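Brush and Bag Pot: Tabletop Put-Away Collection
Data card, Poltau series
Version date: 2020-07-02

Summary
This collection covers one small household task: putting a hairbrush into a small container on a white tabletop. It was prepared at the Kekville site and holds 137 recordings for general use and 20 reserved for checking.

Objects
Two items are used. The brush is light blue with gray pins. The container is a small tan or yellowish pot shaped like a crumpled paper bag.

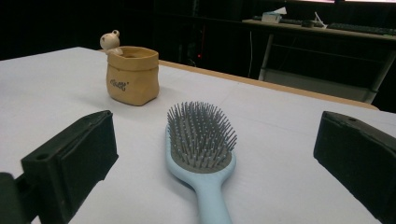 Hairbrush and bag-shaped pot on the white tabletop.

Both items keep the same catalog entry throughout the series. The pot is recorded under the name Zummont and the brush under the name Lại. Entries for other vanity items are held in a separate card.

Starting layout
The brush is laid flat, and the pot stands upright and clear of it. Eight starting layouts are defined, and the layout number is stored with each recording. 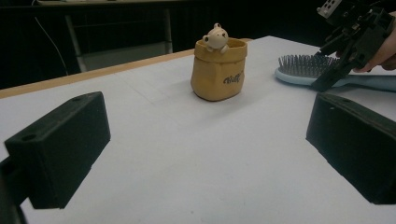
May the pot be replaced with a taller one?
A taller pot changes the task and should be entered as a new object with its own layout numbers.

Task steps
Pick up the brush, bring it over the pot, lower one end toward the opening and release it. The brush may lean against the rim at the end. A recording in which the pot tips over is kept and labeled "tipped." 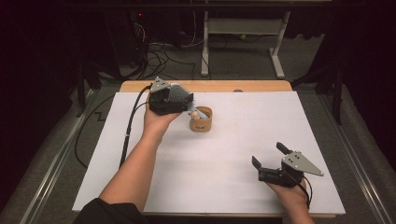
One reader of the December draft asked that leaning and upright endings be labeled separately, as a brush resting on the rim is easily knocked out. The request was accepted, and both labels are present in this version.

Labels and known limits
There are 281 step labels in the general set. Only one brush and one pot are covered, and results should not be applied to deep drawers, cups with lids or soft pouches. Lighting was not varied on purpose. 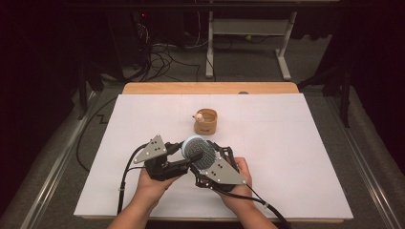 The brush held over the board, with the small container standing beyond it.

Corrections
Label errors should be reported with the recording number and the layout number. Corrections are entered in the next version of this card.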